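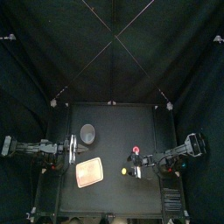
**Ticket 524: right gripper drops small round parts**

Opened by: Yvonne Lockwood
Cell: Skeven, two-arm table
Status: open

Left arm has the Tilley fingers, right arm has the Tsoukalas set. Same controller, same grip force. The left side passed the September run. The right side lets go of the ball during the lift, usually in the first second.

**9:40 am, Yvonne.** Re-zeroed the right gripper. Closed position was off by 5 counts. Saved the new value and restarted the controller. Still drops the ball. The red ring is better but not reliable.

**10:25 am, Nigel Lockwood.** Checked the log. Right motor current peaks at 643 and then falls off before the arm moves. Left holds steady. I think the hold timeout is too short. It is set to 2,000 ms on the left and was never copied over to the right.
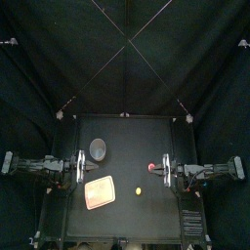 **11:10 am, Yvonne.** Copied the timeout to the right arm. Please leave the cup and the pink piece on the left side until both grippers have been tested on the small parts.

**11:30 am, Nigel.** If it still slips, swap the finger sets between arms and rerun. Bikik support wants both current logs attached before they will look at it.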